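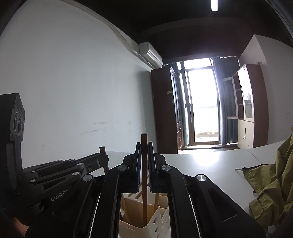

One stick, two blue pads, and a utensil holder waiting underneath.

I have a drawer in my kitchen that I haven't really sorted since we moved to Flurnberg. Spoons, chopsticks, skewers, the good peeler, the bad peeler, a thing for olives. Every few months I get it into my head that by the time I'm old a machine will do this for me, and then I close the drawer with my hip and go do something else. So when people ask me whether robots can do chores yet (they do ask, it's one of the hazards of writing about appliances for a living), I think about that drawer. My answer right now is: sort of, slowly, and less than the videos make you believe.

Look at how that stick is held. It's upright, pinched between two parallel fingers, with its rounded top poking up above the tips. That's a lovely grip! It's also about the only one a tool like that has. You and I pick up a wooden stick in a dozen ways without deciding on any of them. We roll it off the table with a thumb, pinch it, flip it, pass it to the other hand because the first hand is holding a mug. Two flat fingers get to open and close, and everything else has to come from the arm and from whoever, or whatever, is deciding where the arm goes.

And for the tool in the picture that's a person, by the way. You can see a bit of a hand down in the corner on the other one, the one with GenRobot printed on it. These are grippers that people hold and do the chore with, so that a machine can learn from the recording later on. I like this idea a lot more than I expected to. For years the plan seemed to be that very clever people would write down how to put a spoon in a cup, and it went badly, and then somebody decided it might be easier to just show it. Which is how my grandmother taught me to fold dumplings, come to think of it. She never explained a thing.

I tried it myself in October. A small outfit called Lamrani let me spend an afternoon with a pair of hand-held grippers, mostly because Chae-won Seok, who runs their test kitchen, got tired of my emails. My job was to put away utensils. I figured I'd be good at it. I've been putting away utensils since I was five!

I was terrible. My first attempts were so bad that Chae-won went and made coffee. You lose all the small stuff your skin tells you. I'd close the fingers on a chopstick and have no clue if I had it firmly or by a hair, so I squeezed too hard and it shot sideways across the table. Then there's getting it into the holder. If the stick is tilted even a little, the bottom end catches the rim, and now you have a stick wedged between a gripper and a rim and you're bending your whole body to the left like somebody trying to steer a bowling ball. By the end of the afternoon I'd gotten nine of them in one after another without a drop, and I was as proud as I've been of anything this year.

What I took home from that is a bit of respect for how hard the easy jobs are. Tall thin things going into a narrow opening that already has other tall thin things in it, leaning whichever way they like. A kid can do it while talking about dinosaurs. For a machine, each stick you put in changes the problem for the next one.

Now, the shop floor is a different story, and I think people mix the two up all the time. I have a friend, Máté Fodor, at a packing plant that Vetosell runs outside of town, and he laughs at me when I get gloomy about robots. They have arms there that load trays all night. Same tray, same part, same spot, same light. He told me one cell did 400 trays in a shift and the only thing that stopped it was a torn label. I believe him. But his robot has had the world arranged around it. The floor is marked, the parts come in facing the same way, and if a part shows up upside down there's a fixture that turns it over before the arm ever sees it.

My house has no fixture. My house has a jacket hanging off things, a chair that moves, sun coming in hard through the glass at four in the afternoon and then not. Somebody puts the skewers in the whisk slot. Half the work of a chore at home is figuring out what the chore even is today, and I don't see anyone selling a machine that's good at that part.

People do try to sell me one, though. Skivovo sent around a demo last winter of a kitchen helper clearing a table, very smooth, nice music. I asked how many takes. They were decent enough to tell me: 229 tries, and the video used the best one. I wasn't even mad. At least I had a number, and most companies never give you one. But if I cleared the table properly once in 229 dinners I'd be living alone.

Sosina Birhane, who edits this column and disagrees with me on most things, thinks I'm too hard on the home machines. Her point is that I keep comparing them to me on a good day. She doesn't care if it's slow. If a robot takes 20 minutes to put away the forks while she's at work, so what, she's at work. And I have to give her that one, because I've got a dishwasher that runs for nearly that long before it even gets serious, and I've never once stood there tapping my foot. Slow is fine. I'd take slow tomorrow.

What I won't take is having to check. If I come home and there's a fork on the floor, a glass knocked over, and the machine is parked there still holding a chopstick, then I have the old chore plus a new one, which is looking after the robot. A dishwasher that failed one time in ten would be out on the curb. I'd want a home robot to fail a lot less than that, and when it does fail, to stop and leave things where they are. That last bit hardly ever comes up in the pitches I get, and for me it matters more than speed or looks or whether it can say good morning.

There's also the question of what we'd be willing to change for it. We all redid our homes for the washing machine, you know? Hookups, a drain, a whole corner of the basement. Maybe the utensil drawer goes away and everyone gets an upright holder with wide slots, one kind of thing per slot, always in the same place on the counter. I'd hate that for a week and then I'd forget there had ever been a drawer. My neighbor Albertina Magalhães says she would rather sort spoons by hand until she dies than have her kitchen laid out for a robot's convenience, and she said it while holding a spoon, so I let it go.

So, can they do chores yet? In a plant like Máté's, yes, plenty, and they've been at it a long time. At home I'd say they can do pieces of chores, on a clear table, with someone patient close by. I think the showing approach is going to get us further than anything I've seen before, and I'd happily go back to Lamrani and put away sticks for another afternoon if it helps. I'm getting pretty good. Chae-won says my tilt still needs work.

Meanwhile a reader, Steinar Þórarinsdóttir, wrote in to ask if she should hold off on redoing her kitchen until the robots are ready. Please don't. Redo the kitchen, pick the drawers you like, and leave a spare outlet near the counter in case I'm wrong about the timing.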